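Home | Forums | Maintenance | New Posts | Search

Hand-held gripper: fingers drifting out of line

benchfox
Finally got the Clillholm gripper back together last night and I love this thing! Four screws per finger plate, all snugged down by hand, and it closes so smoothly now.
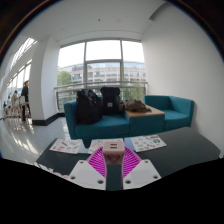 My trouble is that after a few hundred cycles the left finger toes in again. I logged 573 closes before I noticed it on thin stuff like paper. Anyone else?

tallow_56
Threadlocker. One small drop per screw, let it cure overnight. Mine has gone 4,000 cycles since June without moving.

ribsandpins
Please don't put threadlocker near printed plates - some kinds crack the plastic. I'd check the pivot for play first. Wiggle the finger with the screws tight and see what moves.

tallow_56
Never cracked one of mine, but fair enough, depends what it's printed in.

benchfox
Ooh, good call on the wiggle test. There IS play in the pivot! I have 3 spare bushings from Zovdale, so I'll swap one in and run it again.

ribsandpins
Nice! Do both sides while it's apart. And re-zero the opening afterward, I forgot that once and lost an evening.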